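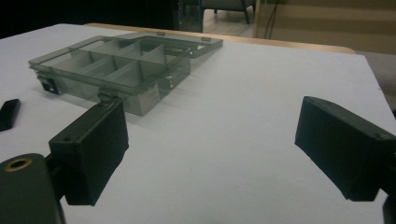
Clorkska Divided Organizer Box, Clear - Reviewed by Viera Hrnčiar, Prultville
Oct 6, 2025

I have been sewing for most of my life and losing small things for all of it, so I came to this box with high hopes and a cookie tin full of snaps, bobbins, hooks and eyes, and buttons that belong to coats we no longer own. My daughter-in-law ordered hers first, back in March, and after an afternoon at her place watching her go straight to the right bobbin every time, I went home and ordered one too (and then a second one, but I'll get to that).

It's a shallow, see-through plastic box with a lid on hinges and thin dividers running both ways, so you get a nice grid of little compartments. The plastic has the slightest gray-green cast to it, which I didn't notice until I set it on my white table, and it doesn't bother me one bit. I can still tell navy thread from black through the lid, and at my age that is saying something!

What I love most is that the lid opens all the way and lies flat on the table behind the box. My old one had a lid that stood straight up and came down on my knuckles whenever I reached for a pin. Do leave yourself room, though, as the box takes up a good deal more table once it's open. I do my hand sewing at a narrow desk under the window and had to move the lamp.

The black latch on the short end is small but easy to spot, and that helps when you're turning the box around looking for the way in. Mine was stiff for the first week or so and I broke a nail on it. It has loosened up nicely since. I carried the box to our quilt group in Wernurport and back, 11 miles each way over a road that badly needs fixing, and everything was where I had left it.

Now for the grumbles. The box is shallow, and I knew that when I bought it, but I still tried to squeeze in my big wooden coat buttons and the lid wouldn't close over them. Those went back in the cookie tin. Very tiny beads aren't happy in there either, a few of mine crept under a divider and I had to fish them out with a needle. And the little white paper label on the front has such faint printing that I stuck my own over it, with "SNAPS + HOOKS" in marker.

I paid 8 dollars for mine at Þórarinsdóttir, the craft store by the post office, and I think that's fair. The second box is for my husband's fishing hooks, and he has asked me to say that he likes it too, although he thinks the latch could be bigger.

Wash it by hand in lukewarm water and dry it with a soft cloth, mine picked up a few fine scratches from a paper towel. Four stars from me, and I'd give it five if they made a deeper one for the coat buttons.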